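Hetholm Front-Loading Washer: User Manual
Section 3. Sorting and Preparing the Load

Read this section before using the washer for the first time. Denim, bedding and soft toys each need a different program, as set out in Section 3.2. 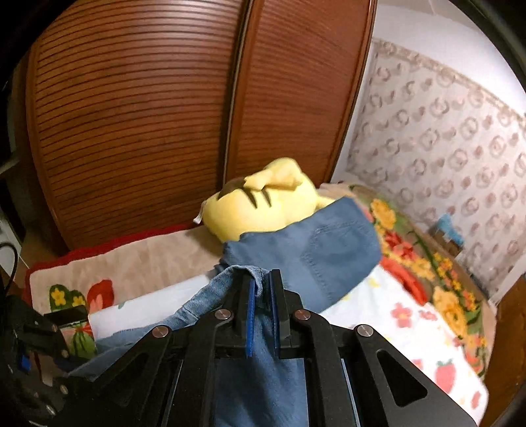

3.1 Before Loading

1. Empty all pockets. Coins, keys and hairpins can damage the drum and block the drain pump.

2. Close zippers and fasten hooks. Leave shirt buttons open.

3. Turn denim and printed garments inside out.

4. Check the care label on each item. Do not machine wash any item marked "dry clean only" or "hand wash only."

5. Treat stains with a small amount of liquid detergent and wait 8 minutes before loading.

Note: New dark garments may release dye during the first few washes. Wash them separately until the rinse water is clear.

3.2 Choosing a Program

Turn the dial to the program that matches the most delicate item in the load.

Cotton: towels, sheets, underwear. Full drum.
Denim: jeans and work clothing. Half drum.
Delicates: knitwear, lace, lined garments. One-third drum.
Soft Items: plush toys and small cushions labeled as washable. No more than three items.

The Denim program uses a lower spin speed and an additional rinse. The temperature is preset to Cool and can be raised by one level with the Temp button. The Soft Items program cannot be combined with Quick Wash.

CAUTION: Do not wash toys that contain batteries, sound units or foam beads. Loose filling can enter the drain hose and cause flooding.

3.3 Loading the Drum

1. Open the door fully and confirm that the drum is empty.

2. Place items in the drum one at a time. Mix large and small pieces to help the load balance during the spin.

3. Put small toys in a closed mesh bag.

4. Push the load clear of the rubber door seal.

5. Close the door until it clicks. The lock symbol appears when the program starts.

Note: If the display shows "UB," the load is out of balance. Press Pause, wait 2 minutes for the door to release, rearrange the items and press Start.

WARNING: Keep children and pets away from the open drum. Check inside the drum before every wash.

3.4 Adding Detergent

1. Pull the drawer out to the first stop.

2. Pour detergent into the left compartment. Do not exceed the MAX line.

3. Pour fabric softener, if used, into the center compartment. Omit softener when washing towels or soft toys.

4. Close the drawer slowly to prevent spilling.

For drain filter cleaning, refer to Section 8.

Manual revision: 17 August 2024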